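Notebook, August, staking and nodes
Morning entry, written up over coffee

I promised Shota Sugiyama I would put down what I did with the Handau validator before I forgot the half of it, so this is going to be on the long side. Skip to the to-do part if you are in a hurry, I won't be offended.

The short version is that the validator kept missing attestations overnight, always in small clumps, and I spent far too long blaming the network. I swapped peers, I raised the peer limit, I lowered it again, I moved the box to the other router — nothing. The clumps came back every time, usually somewhere past 2 a.m., when I would much prefer to be asleep.

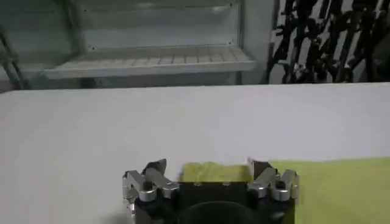
The culprit was the pruning job on the execution client. I had set it up back when we were still on the small drive, and it was scheduled to start right when the backup of the Sekiguchi wallet database was running, so the two of them sat there fighting over the same disk. I moved the backup to 7 in the evening and left the pruning where it was. While I was at it I tried to lay the whole schedule out on paper, and I do recommend doing this on a wide white tabletop like the one in the photo, with plenty of room to spread your sheets. My own desk gave me space for the backup jobs and a mug. Once I had all the timers side by side I found a second overlap, a log rotation I don't even remember adding, and took that out too (sorry, past me).

After the change I watched it for 20 epochs and saw two misses, both single ones, which I can live with. I'd like to see a full week before I call it fixed. Shota thinks the drive is simply too slow for what we ask of it and he may well be right, he usually is about drives.

Memory looks fine, by the way. The consensus client sits at nearly 8 GB after it has been up for a while and then stays there. I had half expected a leak and was ready to be grumpy about it.

One more thing on keys. The withdrawal address for the Anent test validator is still the old one, and I would love for us to sort that out together and not have me do it alone late at night. Setting it is a one-time thing, so let's have two people read the address out loud before anybody presses enter.
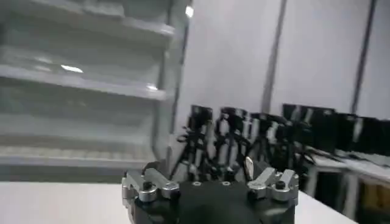

To do

Check the miss count again at the end of the week and write it in here.

Ask Shota which drive he would buy, and whether the Skivwood box has a free slot for it.

Copy the new timer schedule into the shared folder. The paper one is taped inside the back cover of this notebook for now.

Turn the alert back on! I muted it while I was testing and I know exactly how that goes.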